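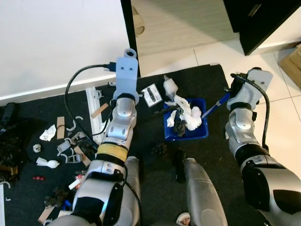

Le tri, on le fait toujours, mais on ne se baisse plus deux cents fois par jour : la remarque vient d'une employée de l'atelier de reprise de Prerkell, et elle résume assez bien ce que ses collègues disent du robot à deux bras installé chez eux depuis janvier.

L'atelier traite les retours et les fonds de cartons de trois clients, dont le distributeur Lambrechts. Petites pièces en plastique, baguettes de bois, articles sous blister, papier de calage : tout arrive mélangé et doit être séparé avant la remise en stock ou la mise au rebut. Jusqu'à l'hiver, ce travail se faisait entièrement à la main, par équipes de quatre, sur des tables ou à même le sol quand les volumes débordaient.

Le robot ramasse désormais une partie des objets posés sur un tapis noir. Il peut tenir un outil à manche bleu, et un bac bleu rempli de papier froissé se trouve à sa portée. L'intégration a été confiée à la société Cornerus, qui assure aussi la maintenance. Selon la direction, la machine traite jusqu'à 1000 objets par poste, contre 1135 pour une équipe complète avant son arrivée. Elle est donc plus lente, mais elle tourne aussi pendant les pauses et en fin de journée.

Les effectifs n'ont pas changé. Deux personnes par équipe sont passées au contrôle et à la saisie, les deux autres préparent les lots et reprennent ce que le robot laisse de côté. Les pièces souples et les emballages transparents restent les plus difficiles. La direction parle de 20 arrêts par semaine dus à une mauvaise prise, un chiffre que les équipes jugent sous-évalué. Un tableau affiché près de la machine à café sert maintenant à noter chaque arrêt, avec l'heure et le type d'objet.

Côté salariés, les avis sont partagés. Plusieurs disent avoir moins mal au dos et aux genoux. D'autres regrettent le rythme d'avant, quand on choisissait soi-même l'ordre des lots et qu'on pouvait se parler d'une table à l'autre. Le poste de contrôle est jugé plus monotone et il demande de rester devant un écran. Une rotation toutes les deux heures a été mise en place en cours de période d'essai — elle ne figurait pas dans le projet de départ.

La question des classifications reste ouverte. Les représentants du personnel demandent que la conduite du robot soit reconnue comme une qualification, avec la prime correspondante. La direction propose pour l'instant une formation de deux jours, déjà suivie par la moitié de l'atelier, et renvoie la discussion salariale à la fin de l'essai.

Une deuxième machine est envisagée dans le bâtiment Stoker, où travaillent 201 personnes, principalement à l'expédition. Aucune commande n'a été passée. Une réunion d'information est prévue le 12 mai pour les salariés des deux sites, avec une présentation des relevés d'arrêts et des résultats du questionnaire sur les conditions de travail.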